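Lettre de l'atelier Hastent – juin
Rubrique Assemblages

Jeux de pièces à emboîter : formes, jeu fonctionnel et rangement

La série Clatora entre au catalogue de prêt de l'atelier sous forme de plateaux et de blocs à section épaisse. Les notes ci-dessous portent sur la géométrie des pièces et sur les consignes qui en découlent pour les emprunteurs.

Plateau jaune avec barres verte et bleue et croix violette, puis pièces rouges en cours de manipulation :
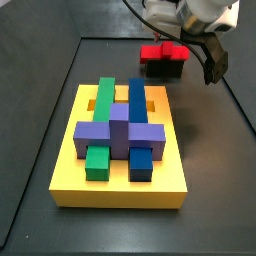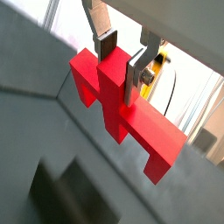
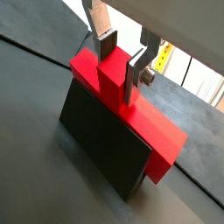
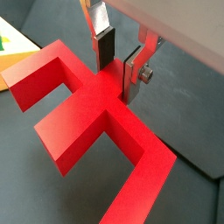
Le plateau jaune

Les deux barres, verte à gauche et bleu foncé à droite, sont parallèles et passent sous la croix violette. Celle-ci porte une colonne centrale à sommet plat, qui monte entre les deux barres, et deux bras horizontaux qui les recouvrent. L'ordre de montage se déduit de cet empilement : les barres d'abord, la croix ensuite. Au démontage, tirer la croix verticalement par la colonne, sans basculer. Un effort oblique use les arêtes et finit par donner du jeu à l'ensemble.

Les deux ouvertures rectangulaires de la partie arrière du plateau, de part et d'autre des barres, sont à dépoussiérer à la soufflette avant chaque retour. Pas de chiffon humide.

Les pièces rouges

Les formes ramifiées sont les plus difficiles à identifier à plat. La plus complexe comporte un bras replié en U et deux vides carrés ouverts ; c'est par ces vides qu'il faut la repérer, la couleur n'étant d'aucun secours. La barre centrale offre la meilleure prise, sur ses deux faces opposées. Saisie par une extrémité, une pièce longue pivote et l'emboîtement devient imprécis.

L'ensemble rouge et noir se tient debout : un bloc vertical sur une longue barre, avec une plaque noire plate dont le chant inférieur touche la table. Ne pas le poser sur un support souple, la plaque étant étroite à sa base d'appui.

Tolérances

Tanner McIntyre a repris au pied à coulisse les logements du lot livré par Starkmont. Sur 92 logements contrôlés, 11 sortent de la cote demandée, tous par excès de matière. La reprise se fait au papier abrasif grain 400, à sec, cale rigide obligatoire – deux passes suffisent en général, avec essai d'emboîtement entre les deux. Les bras en U ne se poncent pas côté intérieur, le retrait y est trop difficile à contrôler.

Les références du fournisseur Tsuji restent compatibles en section mais non en longueur. Elles sont rangées à part et ne doivent pas être mélangées aux pièces Clatora dans le même bac.

Rangement et prêt

Les plateaux sont rendus à plat, assemblage démonté. Les pièces ramifiées se rangent sur une seule couche, vides vers le haut, en séparant les longues des courtes. Toute arête blanchie ou écrasée est à signaler sur la fiche de retour, avec un croquis de la pièce et une croix à l'endroit du défaut.

Durée du prêt : 2 semaines, renouvelable une fois si aucune demande n'est en attente. Les fiches de montage sont à retirer au comptoir en même temps que le bac – la version de juin remplace les précédentes, qui donnaient la croix avant les barres.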